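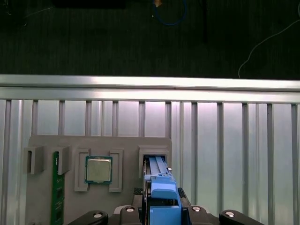 Section 4: Setting up a football roster in Clitedus

Use this section to build a varsity or junior varsity roster before the first game. You need a coach or manager login. Stat crew logins can view a roster but cannot change it.

Before you start

Have the signed eligibility list from your school office. Clitedus does not check eligibility, and a player entered here can be added to a game sheet right away.

If your school used Clitedus last season, do not create a new team. Open the old one and go to "Carrying over last season's players" below. Two teams with the same school name will both show up in the schedule search, and opponents may link their game to the wrong one.

Creating the team

1. Sign in and choose Teams from the left menu.

2. Select Add Team, then Football.

3. Type the school name the way it should read on the printed program. The limit is 40 characters, including spaces.

4. Enter the four-digit league code. Schools in the Condori district use 2727. Your athletic director has the code for any other district.

5. Pick the level. Each level is a separate team with its own roster.

6. Select Save. The team page opens with an empty roster.

Note: The league code cannot be edited after the first game is final. If it is wrong, write to support before then.

Adding players one at a time

1. On the team page, select Roster, then Add Player.

2. Enter last name, first name, jersey number and class year. These four fields are required.

3. Enter up to 2 positions. The first one prints in the program. The second is used only for sorting.

4. Height and weight may be left blank. Blank fields print as a dash.

5. Select Save and Add Another, or Save if you are done.

Two players may share a jersey number on the roster, but not on the same game sheet. Clitedus shows a yellow bar when a number is shared. You can leave it until game day.

Importing from a spreadsheet

1. Select Roster, then Import.

2. Download the blank sheet and fill it in. Do not rename or move the columns.

3. Save it as a CSV file and select Upload.

4. Look over the preview. Rows with a problem are marked in red and will be skipped.

5. Select Finish Import.

Caution: Importing with Replace Roster turned on removes every player now on the team, along with any preseason stats entered for them. This cannot be undone. Leave it off if you are only adding names.

The most common problem is error 543, which means a class year was typed as a word. Use the graduation year in numbers and upload the file again. A file may hold up to 3000 rows, so a whole league can be loaded at once by a district login.

Carrying over last season's players

1. Open last season's team and select Roll Forward.

2. Seniors are moved to Alumni. Everyone else stays on the roster with the same number.

3. Remove any player who has transferred or is not coming out this year.

4. Check jersey numbers and positions. Weights are cleared and need to be entered again.

Sending the roster to Grurkulus scoreboards

If your stadium has a Grurkulus board, open Team Settings, choose Scoreboard, and enter the pairing number shown in the board's own menu. Names longer than 12 letters are shortened on the board. Changes made after kickoff do not reach the board until halftime.

Roster questions for Kekach customers go to Subira Mfaume in school support. Include your league code and team level.

Section last revised August 5, 2018. Game sheets are covered in Section 5.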